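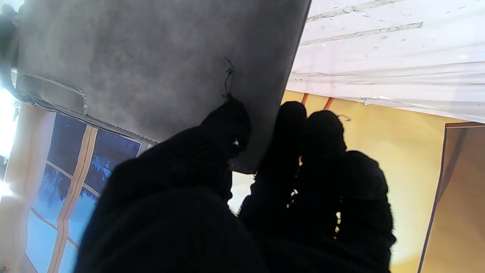

Felt Storage Bins: Frequently Asked Questions

Stustdale Home Storage
Page updated August 10, 2026

What are the bins made of?
The sides and base are gray polyester felt with a stiff board inside each panel. The edges are bound and stitched. The felt is mottled, so lighter and darker patches are normal and no two panels match exactly.

Which sizes do you sell?
The Jisier is the small cube and fits most open shelving. The Wei is the tall one, meant for blankets and coats. Both fold flat. The lids are sold separately and are marked with the name of the bin they fit.

How do I unfold a bin for the first time?
Push the two long sides apart, then press the base panel down until it lies flat in the bottom. New bins have a crease across the middle of the base. It relaxes after a few days with something heavy on it. Books work well.

Can I carry a full bin by the handle slots?
Yes, up to the weight printed on the care label. Use both slots. Carrying a loaded bin by one slot puts all the strain on one seam, and damage from that is not covered by the warranty.

There is a loose thread on my bin. Is it defective?
Usually not. Thread ends are sometimes left long where a seam was finished. Snip the end close to the felt with small scissors. Do not pull it. If the seam itself is opening, send us a picture of it with your order number and we will replace the bin.

Can I wash it?
No. The board inside will warp. Vacuum the felt with a brush attachment, or use a lint roller. For spills, blot with a damp cloth and a little dish soap, then let the bin dry open and away from heaters.

Will the felt pill?
A little, mostly on the corners and around the handles. A fabric shaver on its lowest setting takes care of it. Keep the shaver off the stitching.

Can I keep bins in a basement or garage?
Only if it is dry. Felt holds moisture and will pick up a musty smell. We don't recommend them for rooms with damp walls or peeling paint overhead, as flakes are hard to get out of the fibers.

How long do I have to return one?
You have 40 days from delivery. Fold the bin flat and use the original carton if you still have it. Return shipping is free on orders over 80 dollars.

Do you sell replacement base panels?
Yes, for both sizes. Look under Parts.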